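Gripper Work Rules: Gallery

Posted Jan 12, 2018

Vivine runs its gripper jobs under a short set of house rules. We wrote the first version in April for the Tillow cell and have changed it twice. This page collects the rules that come up most often when new people start on the bench or in the simulator. The full text is in the Murkach binder by the door, and the numbers here match the ones in the binder.

The rules apply to simulated runs as well as real ones. If a move would be stopped on the floor, it gets stopped on the screen too, and it goes in the log the same way.

Before the run

Rule 1. Read the job sheet before you power anything up. If the sheet and the program name don't match, don't start.

Rule 2. Clear the work surface of anything that isn't on the sheet. Tools, cups and tape go on the side shelf.

Rule 4. First pass on any new program is at 200 millimeters per second or less. Full speed on the Tillow cell is 600, and you need a signed sheet to use it.

Rule 5. Check the finger bolts by hand at the start of a shift. A loose finger will still close, and it will still report a good grip.

During the run

Rule 7. One person has the stop button. Say out loud who it is. If that person leaves, the run is paused until they are back or someone else takes over.

Rule 8. Approach slowly for the last part of the move. We see more bad grips from a fast approach than from any other cause, especially with blocks that are sitting at an angle to the fingers.

Rule 9. Contact with one finger only doesn't count as a grip. Don't lift on it. Open, back off, line up again and close.
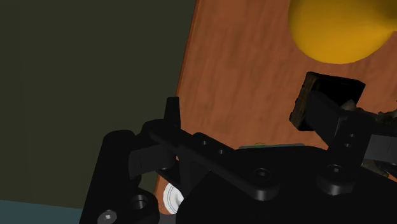

Rule 10 covers retries. You get 2 on the same object. After that, end the run and write down what the fingers were doing when it failed. Changing the grip force between retries isn't allowed, because the log then covers two different setups under one run number.

Rule 11. Round objects are placed last and picked first, unless the sheet says otherwise. Gunawan, who supply our test objects, ship the balls without stands, so allow room for them to roll.

After the run

Rule 13. Park the arm, then save the log. Form 202 is for stopped runs and has to be filled in the same day, including for simulated ones.

Rule 14. Leave failed runs in the folder. They get reviewed with the rest.

Changes since the last version: rule 3 was dropped and rule 8 now includes the simulator. Rules 6 and 12 are about the air supply and are posted at the compressor.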